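Notes de l'orateur — Collecte de démonstrations bimanuelles, projet Prasport
Exposé interne, 28 octobre 2018

Diapo 1. Titre
Se présenter, citer Deming Cao (contrôle) et Randi Vik (annotation). Préciser que l'exposé porte sur les données. L'architecture du réseau est traitée par Adalberto Barros dans l'exposé suivant, renvoyer les questions vers lui.

Diapo 2. Périmètre
Manipulation à deux bras d'objets courants, rigides, sans modèle CAO. Apprentissage par imitation à partir de démonstrations téléopérées. Pas de récompense, pas de simulation pour cette phase.
Rappeler la définition d'un épisode : de la première commande opérateur au retour des deux bras en position d'attente. Durée maximale fixée à 60 secondes. Au-delà, l'enregistrement est coupé et l'épisode passe en rejet automatique.

Diapo 3. Ce que l'on enregistre
Positions articulaires des deux bras, ouverture des pinces, flux des caméras de poignet, flux de la caméra fixe. Horodatage commun. Insister sur la synchronisation : en mai, un décalage entre poignet gauche et poignet droit a rendu inutilisable toute une série, et le défaut ne se voyait pas à la relecture image par image. Le contrôle se fait maintenant au démarrage de chaque session.
Si question sur l'effort : non mesuré. On l'infère mal à partir des courants moteurs, Deming a le détail.

Diapo 4. Volume
167 épisodes enregistrés pour la tâche de l'entonnoir, 139 conservés après relecture.
Motifs de rejet, par ordre de fréquence : prise reprise plus de deux fois, objet sorti du champ des caméras, durée dépassée. Ne pas lire le tableau ligne à ligne.
Sur les épisodes conservés, 59 comportent une correction visible de l'opérateur. Ils restent dans le jeu avec une étiquette à part. Shadi Sabbagh plaide pour les pondérer davantage à l'entraînement ; la question n'est pas tranchée, le dire tel quel.

Diapo 5. Variation de la scène
Les objets sont déplacés entre les épisodes selon un tirage fait à l'avance. L'opérateur ne choisit pas la disposition. Les objets sans rôle dans la tâche restent sur la table : le modèle entraîné sur table dégagée perdait l'entonnoir dès qu'un second objet rouge entrait dans le champ.
(Pause. Demander s'il y a des questions avant la partie annotation.)

Diapo 6. Annotation
Trois étiquettes par épisode : début de prise, prise à deux pinces, relâchement. Double lecture par Randi Vik et Ayman Salameh. Les désaccords portent presque tous sur le relâchement — l'instant où la pince s'ouvre et celui où l'objet quitte les doigts ne coïncident pas. Règle retenue : ouverture de la pince.

Diapo 7. Suite
Étendre à d'autres opérateurs. Revoir l'éclairage. Publier le format de fichier en interne avant d'ajouter une tâche.

Diapo 8. Poste de collecte (laisser affichée pendant les questions)

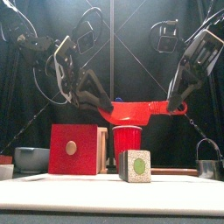 Équipe Manipulation et apprentissage — projet Prasport
Étiquette « prise à deux pinces » : bol de l'entonnoir à gauche, col à droite, gobelet rouge dessous. Faire remarquer les caméras de poignet, puis la boîte rouge à bouton à côté du gobelet, pour le lien avec la diapo 5.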